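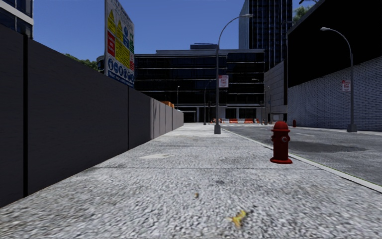
Right, moth cards thread. Been promising this for weeks, typing it between other things so forgive the state of it

1/ Background for new followers. Grernalwood, old county recording area, light trap run by the field club from the fifties on. Everything went on index cards. One card per species per site per year. Drawer after drawer. We're turning them into a proper database

2/ Count as of last night: 1,422 cards scanned. 781 of those typed up. The rest are sitting in a folder called "todo REAL"

3/ First headache is names. Cards use whatever book the recorder had at home. Same moth under three different Latin names depending on the decade, and sometimes an English name that's since moved to another moth altogether

4/ So we never overwrite. There's a column for name as written, exactly as written, spelling mistakes and all. Next column is the current accepted name. Third one says who made the link and from what source

5/ 598 of the typed cards matched the current checklist straight off. The others want a human. Mostly old synonyms, a few are just handwriting

6/ Handwriting. One recorder did his a's and o's the same. You would not think it mattered much. It matters a lot

7/ Second headache, places. "Masson's field". "Behind the mill". "Trirnero, usual spot". Usual for who

8/ 444 cards have no grid reference of any kind, just a place name. Been putting those against the old large-scale maps one by one. Where I can find the place it gets a centre point AND a radius. If all I know is the parish then the radius is the parish. Don't put a six-figure ref on something you only know to the nearest two miles, please, I have spent so many evenings unpicking those

9/ Masson's field is sorted btw. Gaurav Pathak found it on a tithe map. It's the wet one by the Plivton road, NOT the one we'd all assumed. So that's a whole run of wetland species that suddenly makes sense

10/ Thank you Gaurav. Owe you a pint or several

11/ Dates. A trap night goes over midnight. Some people wrote the evening date, some wrote the morning they emptied it. Some swapped halfway through the season. We store a start date and an end date and if we don't know which they meant it's both days. Ugly but true

12/ And a card that only says "June" gets the first to the last of June. Not the 15th!! Somebody's earlier spreadsheet had everything vague put down as the 15th, and there was a lovely peak in the flight chart every single year. I beleived in that peak for a good fortnight

13/ Counts. "Common", "a few", "swarming", "c". All kept as text. I had a go at turning them into numbers and gave up, there's no way of knowing what one person's "few" was. Presence is presence, leave it there

14/ Blank doesn't mean zero either. No card for a species in a given year could be no moths, could be nobody trapping, could be the card got lost when the drawers moved. We've a seperate sheet for trap nights, built from the club diaries, so you can at least see when the light was on

15/ Diaries are patchy. Late sixties very good, then a gap, then someone keen again

16/ Someone asked what software. Spreadsheet for typing, small database behind it, a script that shouts if a date is impossible or a point lands in the sea. We are nowhere near the sea. It has shouted

17/ Every record carries its card number and the scan. If you think I've misread something, you can look at the card and tell me. Please do. Three people have already and all three were right

18/ Sensitive species: blurred to the big square in the public copy, full detail held back. Same as most county schemes. Not arguing about it in the replies today

19/ What's next: finish the Trirnero drawer, then Plivton, then the box marked MISC which I have opened once and shut again

20/ If you've got old cards or notebooks from that side of the county, even scrappy ones, message me. Don't tidy them up first. Don't retype them. Pencil notes in the margin are often the best bit

21/ Oh and the draft column list is up for comment, linked on my profile. Dated Sunday, March 29, 2020 at the top, if yours says anything else it's the old one, bin it

22/ Forgot, the radius is in metres. Somebody will ask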